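Why I've gone back to the slow train

21 Nov 2023

So I've given up driving to Skendwood. There, I've said it, and Margaux can stop sending me links to railcards.

For anyone new here, I go up to Skendwood most weekends to see my aunt, and for years I did it in the car, because that's what you do when you've got a car sitting outside costing you money. On a good day it was an hour and a bit. On a bad day (roadworks at the Grasso turn-off, I'm looking at you) I'd arrive with my shoulders up round my ears and need feeding before I could hold a conversation.

The train takes longer. It stops at every single station, including Bitley, where I have never once seen a person get on, and then it sits outside Skendwood for a few minutes having a think. The fare's gone up again too. I pay 30 pounds return if I forget to book, and I nearly always forget to book.

But I love it! I'd forgotten what it's like to have two hours where you can't do anything useful. I've read more since the clocks went back than I did all summer. Last Saturday I got through 80 pages of a very silly thriller and ate a whole bag of clementines, and when I looked up we were already past the reservoir, which was doing that flat silver thing it does when there's no wind. You don't see the reservoir from the road at all. I drove past it for years without knowing how big it was.

A few things I've learned, in case you're tempted. Sit on the left going up, that's the water side. The heating comes out by your ankles and there's no turning it down, so wear layers. The trolley stops running after Bitley (Hashini found this out the hard way and still brings it up), so get your tea early or take a flask. And if you've got a bike, ring ahead, they only take a couple and the guard does mean it.

The other thing is packing. With the car I just threw stuff in the boot, three coats, wellies, a box of jars for my aunt, whatever. Now it all has to go on my back up the hill from the station, and it's amazing how quickly you stop needing a second jumper. I leave a toothbrush and some old boots at hers these days. The jars go up one or two at a time. She's got a system.

I'm not getting rid of the car just yet. There's a wedding in February that's miles from any station, and Jui-lin has already bagged the front seat. But it's been sitting there with leaves on it for a fortnight and I haven't missed it.

If anyone knows a good long book, nothing too sad, put it in the comments please. I've got 35 pages of the thriller left and I'm fairly sure it was the brother-in-law.

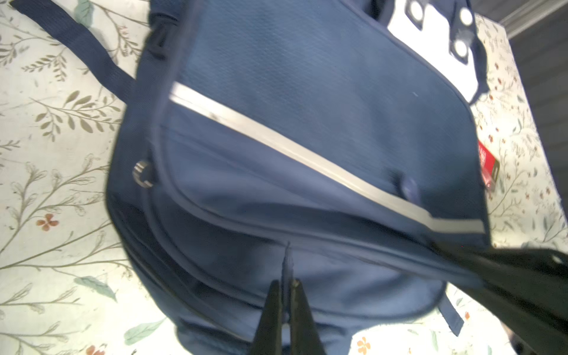
The navy backpack, reflective strip and all.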